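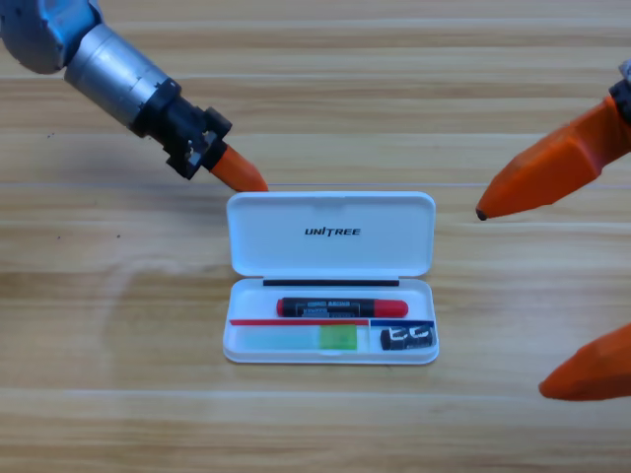

Quick one, I have maybe twenty minutes before pickup. People keep asking for our bench rules, so I'm finally typing them up. They live on a sheet of paper at the moment and the sheet has coffee on it.

Background for anyone new. Two arms, one tabletop, small stuff. Cases, pens, pads, lids. I do the setups and the resets, Torbjørn Rustad does the write ups and argues with me about wording. We started with 100 rules. I'm not kidding. Somebody at Vilteck had sent over their whole handbook and we copied most of it. No one read it. Me included.

So now it's short.

Clear the bench first. One case, whatever is in it, nothing else. No mug, no phone, no "I'll just leave this here". If it's on the table at the start it counts as part of the task, so move it or log it.

Lid position gets written down. Open, shut, half. Half is its own word and you have to use it. We lost most of August to runs logged as "open" that were really half, and the fingertips come in at a completly different height for that.

Both arms get a home pose and they go back to it every time, even if the last run was fine. ESPECIALLY if the last run was fine. That's when people skip it.

One arm holds, one arm moves. Say which before you start. Out loud if there are two of you at the bench. If both want the same edge of a lid, stop and pick. Torbjørn wanted a proper priority scheme for this, with a table. I said left goes first. Left goes first.

Hands out of the space while the motors are on. Not "almost out". Reach in for a pen that rolled and you owe the next 3 resets, and yes I have paid that one myself, more than once.

Stop button on the side you're standing on. If you swap sides the button comes with you. I know the cable is annoying.

Check fingertips at the start of the day. Wiggle each one. If it moves on its own, tighten it, then redo the reach check with the case in place. Don't do the reach check on a bare table, the lid is the tall part and that's what you'll clip.

Speed. We run slow near anything with a hinge. Dissanayake (the other bench down the hall) runs faster and they're fine with it, their parts are all flat. Different bench, diferent number. Don't borrow settings off their sheet without asking.

Logging: write it when it happens. Run 842 has no notes at all and I still don't know what that was. Failed runs get the same notes as good ones. A dropped pen is a result. So is "arm did nothing".

Things we still fight about:

Whether small parts get put back in the same compartment facing the same way, or just back in the compartment. I say same way. Torbjørn says real people don't do that. He has a point, kind of.

Whether to retire a case once the lid gets floppy. At Homis they swap at 2000 openings, I'm told. We swap when I get mad at it.

Whether tape on the table is ok for marking corners. Leaning no. It peels, then you're lining up to a thing that moved.

Ok that's the sheet, more or less. I left off the Prarkport bit about sign-in because it only matters if you're at that site. If I forgot one leave a comment, I'll fix it tonight after dinner.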